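Household Systems and Everyday Objects
Session 4 handout: The Toy Problem
Instructor: Gitau Were
Revised 20/08/2024

Read before class. Bring a pencil and, if you have access to a household with a child or a dog in it, a grudge.

1. Where we left off

Last session dealt with kitchen drawers, and I promised that toys would be easier. I take that back. A kitchen drawer is full of things with a job. You can argue over where the garlic press lives, but both sides agree it presses garlic. A toy has no such job description. It was bought for one purpose, is used for another, and spends most of its life under a radiator.

For the purposes of this course, a toy is any small object that an adult in the home would not have bought for themselves and is not permitted to throw away. This takes in tennis balls, blankets with a name, and one half of a plastic egg. It leaves out board games, which have boxes and are a separate misery (Session 6).

2. Sorting by kind, and why it fails

Most people start by kind. Balls with balls, plush with plush, vehicles with vehicles. It looks splendid for an afternoon. The trouble is that kinds leak. A rubber ball with spines is a ball to the person tidying and a creature to the person playing. A plush ball with eyes is worse. I have watched two grown students in the April group argue over one for most of a coffee break, and neither of them owned it.

The Pešek scheme, which some of you will have met in the first-year reader, tries to fix this with a fixed order of questions:

Does it roll?
Does it have a face?
Can it be washed?
Does anyone cry when it is missing?

Pešek puts rolling first. I would put crying first, and I have lost marks off my own evenings learning that. Whatever order you choose, write it on the lid and stick to it. A household with two sorting orders has none.

3. Sorting by size

Size is less clever and works better. Big things at the bottom, small things in something with sides, flat things standing up along the edge. A child can do it without being told, and so, on a good day, can a spouse.

The weakness is at the small end. Everything below the size of a walnut ends up in one place, and that place becomes a sort of gravel. Budget for it. Pour it out every few weeks, take out the coins and the dead batteries, and put the gravel back.

4. Containers

The commercial answer to all of this is a better box. Hillard sells a stacking set, Ferkura sells a nicer stacking set, and the two do not stack with each other. Draw your own conclusions. When I set up the practice shelves for this course I had a budget of 325 dollars and came in at 205, mostly by refusing to buy anything with a lid.

Lids deserve a paragraph. A lid adds one step to putting a thing away, and one step is the distance between a tidy floor and a floor. Lids are for attics. For daily use you want something open, shallow and easy to lift with both hands -- a tray, in other words. Deep bins hide the contents, so the owner tips the whole lot out to reach the bottom, and you are back where you began with a bigger mess and a louder noise.

The objection to trays is that they fill up. They do. A full tray is a useful piece of information, and it arrives well before a full deep bin would have told you anything.

5. Soft things among hard things

Cloth is the great spoiler of toy storage. A single doll's blanket or stray washcloth dropped on top of a tray will cover a third of it, and whatever lies beneath is officially lost. The owner will search the car.
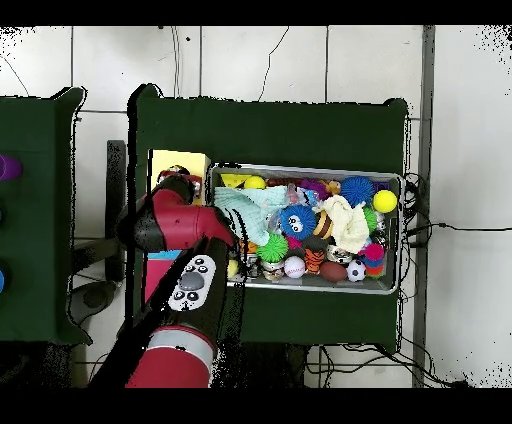
My rule is that cloth goes in last and comes out first. Fold it if you must, though I have never seen a fold survive until bedtime. If there is enough cloth to matter, give it a container of its own and be strict at the border. Plush is a different case, being soft but with a shape, and it can share with balls quite happily. Clear bags are tolerable for sets with small parts. They are a poor idea for everything else, as a bag in a pile of toys looks like trash and sooner or later gets treated that way.

Color, by the way, is no help here. Students always propose it. Try it on a mixed tray and see how far you get before you meet something striped.

6. In-class exercise

Work in pairs. Each pair gets one mixed tray and 15 minutes.

First pass: one partner sorts by kind, out loud, and the other writes down every hesitation. Do not argue yet.

Second pass: tip everything back together, swap roles, and sort by size.

Then compare notes and argue as much as you like, at a volume the Bronura seminar next door can bear. They have written to me twice.

Please do not bounce anything. I say this every year and I expect to go on saying it.

7. Written work

Write 200 words on one object that refused to go into any of your groups. Say what it was, where you finally put it, and whether you would look for it there in a month. "Miscellaneous" is not a group and will be returned unmarked.

Those of you who missed the kitchen drawer assignment may hand it in with this one. Staple them separately.

Reading for Session 5 (Shoes by the Door): the second half of the reader, skipping the chapter on umbrellas.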